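Right, kettle's on and it's raining, so I'm going to tell you about the move and what it's done to my baking. Make yourselves comfortable, this will be a long one.

For anyone new: I bake bread at home, mostly sourdough, mostly for us and whoever is unlucky enough to live next door. I've done it in the same little kitchen in Radwood for years and I'd got lazy about it in the nicest possible way. I knew where the warm spot was (top of the boiler cupboard, left side, on a folded towel) and I could have shaped a loaf with my eyes shut.

Then we moved in July. Only across town, but the new kitchen faces north and has a stone floor, and my starter took one look at it and went on strike. The first loaf came out like a doorstop. The second was worse. I ate both, mind you, toasted, with a lot of butter.

A few of you asked what had changed, seeing as it was the same flour, same tin, same me. I was stubborn and blamed the oven for a fortnight. I bought an oven thermometer, I moved the shelf up, I moved the shelf down, I said some unkind things to the door. The oven was fine. It's a better oven than the old one.

What I'd never noticed is how much of my method was just the old kitchen doing the work for me. I'd mix at bedtime, leave it out, and by breakfast it was ready. I thought that was a recipe! It was a boiler cupboard.

So now I watch the dough and ignore the clock, which is what every bread book I own has been telling me since the first page, and which I have cheerfully skipped every single time. I put the dough in a straight-sided tub with an elastic band at the level where it starts, and I don't touch it until it's clearly up past the band and wobbling when I nudge it.

Someone asked for my basic loaf, so for what it's worth: strong white flour, a good scoop of wholemeal for flavour, 300 grams of water, a generous spoonful of lively starter, salt. I've left the flour vague on purpose as mine seems to drink a different amount from one bag to the next. You want it tacky, and a bit softer than feels sensible.

I mix it, leave it for 20 minutes to have a think, add the salt with wet hands, and then fold it over on itself a few times during the afternoon whenever I'm passing. I used to be very strict about the folding. These days if I'm on the phone to my sister it gets folded when we've finished, and we are not quick. 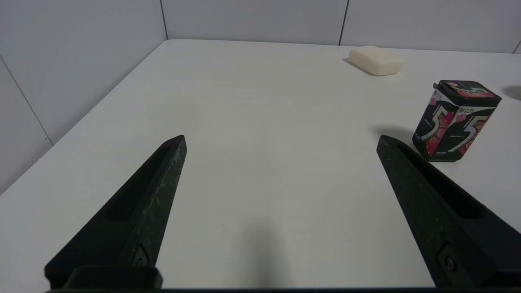

The shaping is where I've had to start again from scratch. My old worktop was wood, very old and a bit thirsty, and you could drag a ball of dough across it and feel it grip and tighten under your hands. What I've got now is much more like that white tabletop, all smooth and matt with a rounded corner, and I do love the look of it, it makes even a grey morning feel brighter. But white flour on an off-white surface is a menace! I can't see where I've dusted and where I haven't, so I either drown the poor thing or it welds itself down and I have to scrape it off like wallpaper.

The cure for that, if you've the same trouble, is to dust with rye. It's a shade darker so you can see it against a pale top, and it doesn't soak in nearly so fast. I put it in an old tea strainer and tap the side. Less is more, you need a bare patch somewhere for the dough to pull against or you'll just be chasing it round and round.

And get yourself a proper scraper. Mine is an Onari one, metal, I've had it for ages and it lives in the jug by the hob with the wooden spoons. I do nearly all the shaping with that and one floury hand now. My other hand stays clean for turning on the tap, which has cut down on the swearing.

The warm spot question. I tried the airing cupboard (too hot, it went sour and slumped). I tried the windowsill (no). I tried the oven with only the light on, and that was lovely until I forgot it was in there and turned the oven on for chips. We'll say no more about that tub.

Where I've ended up is on top of the fridge, at the back, in a picnic cool bag with a jam jar of warm water for company. It looks daft. It works a treat, though, and the starter has perked up no end. It even climbed out of its jar on Tuesday and glued the lid to the shelf, and I was so pleased I didn't mind cleaning it off.

On flour, as I know I'll be asked: I get mine from Cardoso, the grocer's down by the bus station, who weigh it out from the sack. You don't need anything fancy. Supermarket strong white will do you perfectly good bread, and I used it for years before I got ideas.

I've now baked 10 loaves in this house and I'd say the last four were proper ones. The latest had a good dark crust and that crackle when it's sitting on the rack, and I stood there with my ear next to it like a fool. The neighbours have had half. They've got a lemon tree in a pot and I have hopes of a trade.

If you've moved house and your bread has gone funny, do tell me what you changed, I'd love to hear. Particularly anyone with a stone floor. I'm wearing two pairs of socks as I type this.

Oh, and whoever asked about freezing it: yes, slice it first, and put a bit of baking paper between the slices or you'll be at it with a bread knife before breakfast. Off to feed the starter now x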